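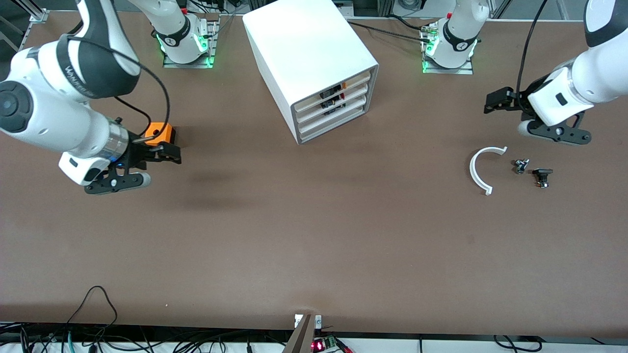
Subject: Re: sourdough in a hot kitchen

Hi all,

Cornel Radu wrote:
> My kitchen sits in the high eighties all August and the dough goes
> from sleepy to soup while I'm at the store. I've cut the starter
> in half and it still gets away from me. Do I just give up until
> fall? Also, does anybody still bake at 500, or is that only me?

Don't give up, Cornel! I had the same soup two summers running, back when we lived upstairs on Haworth and the sun came straight in over the sink (lovely in January, awful the rest of the year). What saved me was cold water. I keep a jug in the fridge overnight and use it straight, no warming up, and I mix late, after supper, when the house has finally cooled off a bit.

My usual summer batch is 1000 grams of flour and 600 of water, which I know is stiff and some of you will make faces at it. It's just easier to handle when everything is sticky, me included. I give it a few folds while I do the dishes, then the whole tub goes in the fridge and stays there for around 14 hours. Sometimes longer if I oversleep. It's never seemed to mind.

Your starter may be part of it too. Mine was eating through its food by lunchtime, so now I feed it more flour and keep it in the pantry, low down by the onions. It smells a lot less like nail polish these days.

As for 500, I used to, and I burned the bottoms over and over. I go 450 now with the lid on for the first half, and I slide a cookie sheet under the pot. My sister swears by a pizza stone but hers cracked, so take that how you like.

Oh, and whoever asked about rye last month, I did try it! Came out flat as a shoe but we ate it toasted with butter and there wasn't a crumb left. I'll type up what I did if you still want it.

Let us know how the next loaf goes, Cornel.

Bev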